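Repeat prescription out of step with my other tablets — can the chemist sort it?

Posted in Pharmacy and Prescriptions

prandance_lou
I take 3 different things every day and they all run out at different times. One lot comes in 28s, one in 30s and the third seems to be whatever they feel like giving me. So I'm down at Watkins on the high street practically every week, queueing behind the parcels people, and last Tuesday I got there to find only one of the three was ready anyway. I order through the Drikel app and it won't let me ask for anything early, it just greys the button out.

Is there a way of getting them all lined up so I can go once a month? And is it the surgery I ask or the chemist? I've tried ringing the surgery, but I was number eleven in the queue and had to get back to work. Also, would I have to pay again if they give me a short supply to even things up? I'm in England and I do pay for mine.

Stamlow Sue
Oh I had this for two years and it drove me up the wall! You want to ask for your medicines to be "synchronised", that's the word they use. I went into the chemist first and the pharmacist was lovely about it, but she said the surgery has to change the amounts, so she wrote me a little note to hand in.

What I did was count up every tablet I had left of each one and write it down with the date. Then the surgery did me one odd-sized prescription for the two that ran out first, just enough to take me up to when the third was due, and after that they all went on to 28 days. It took them two goes to get it right (the first time they synchronised two and forgot the other completely) but it's been fine since.

On paying, I'm afraid I was charged for the odd ones as if they were full ones. It might be worth looking at the prepayment certificate if you have three a month. Mine comes out by direct debit and I hardly notice it.

Don't skip any or stretch them out to make the dates match, by the way. I did think about it and got a right telling off.

gone_to_seed
Just use one of the online ones. Mine come through the letterbox. Never looked back.

old_dispensary_hand
I worked behind a chemist's counter until I retired, so a few bits to add to what Sue said.

Don't ring at eight in the morning. Ring after two, or use the form on the surgery website if they have one, and put "please align my repeats to 28 days" at the top. Our local practice looks after around 3,000 patients and the person doing the prescriptions gets through a stack of those forms every afternoon. A clear one with the tablet counts on it gets done. A long story about the app gets put to the bottom of the pile, sorry!

The greyed-out button is usually just the app going by the date of your last order. There's often a box for a message to the surgery further down, so have a look for that.

Ask as well whether you could go on to repeat dispensing, where the surgery sets up several months in one go and the chemist holds them for you. It doesn't suit everybody — if your doses are still being changed they probably won't do it — but for steady, long-term tablets it saves a lot of bother. And if one of yours is a painkiller or something you only take now and then, leave that off the lining up or you'll end up with a cupboard full.

Once they are lined up, pick a place at home and keep the lot together, up out of reach if you've got grandchildren about. I do mine first thing when I'm in the kitchen, before the kettle's boiled.
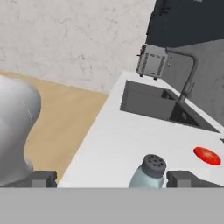

Shaker on the kitchen worktop

prandance_lou
Thank you both, that's really helpful. I've counted up tonight and I've got nine of one, twenty-two of another and a full box of the third, so I'll put that on the form. Didn't know about the message box, I'll have a look for it now. Will ask at Watkins about the repeat dispensing thing when I'm next in, which will be Tuesday at this rate.

Thread viewed 1,265 times. 235 people found this helpful.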